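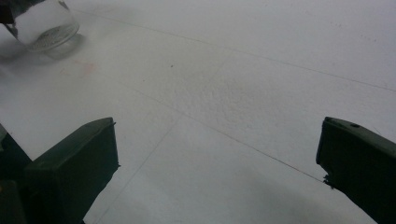
Lollidico影业发布剧情长片《Ultwood》首支预告片,并公布后期制作安排

2020-10-16,Lollidico影业发布剧情长片《Ultwood》首支预告片及先导海报。影片由Bianca Lungu执导,Khôi Đỗ担任摄影指导,Atallah负责国际发行。预告片提供原声版及中文字幕版,即日起在制片方官方频道上线。

影片改编自同名短篇小说集中的3个篇目,三段情节合并为一条主线。故事发生在虚构小镇Ultwood,讲述一名测绘员受雇重新划定镇界,在核对旧地籍图时发现其中一块地从未登记。剧本历经2轮结构性修订,原著中的第一人称叙述改为多视角叙述,对白以英语为主,部分段落使用罗马尼亚语。

主体拍摄已于9月结束。外景部分在Hulthorpe完成,内景部分在同地的摄影棚内搭建。摄制组采用单机拍摄,画幅比为1.66:1,全片以定焦镜头为主。夜戏以实景光源为基础,辅以低功率LED灯具,未使用日光夜景处理。现场同期录音采用多轨方式,外景对白保留率由声音部门在粗剪阶段评估后确定。

Bianca Lungu表示:“剧本里的测绘工作有固定的步骤,我们按这个步骤安排了镜头顺序。演员在开拍前学习了经纬仪的架设和读数,相关镜头没有使用替身。”

Khôi Đỗ表示:“外景的天气变化比较快,我们为每场戏准备了两套曝光方案。调色时会以阴天素材为基准,晴天素材向其靠拢。”

目前影片处于剪辑阶段。画面锁定后将进入调色、拟音及终混流程,声音以5.1声道完成。原创配乐由12人编制的室内乐团录制,乐谱共13段,其中片头与片尾使用同一主题的不同配器。视觉效果镜头以擦除和背景延伸为主,不含全数字角色。

发行方面,Atallah负责除制片地以外各地区的院线、电视及点播授权。影片的分级、最终片长及各地区上映日期将在终混完成后另行公布。影院放映母版采用DCP格式,字幕文件单独交付。

媒体可向Lollidico影业宣传部申请高分辨率海报、剧照及预告片文件。素材仅限新闻报道使用,使用时须注明影片名称及制片方,不得裁切海报署名栏。采访申请请以书面形式提交,并注明媒体名称、采访形式及语言。

评论

山前小站:预告片里架仪器那段挺长,希望正片别剪掉。

kk_0731:小说集看过,三篇合成一条线有点担心,最后一篇的结尾留着吗?

老吴看片:1.66的画幅现在不多见了。国内有没有引进消息?

山前小站:回复老吴看片:文里说上映日期另行公布,等吧。

橘子皮:中文字幕版有一处“镇界”打成了“镇届”,麻烦改一下。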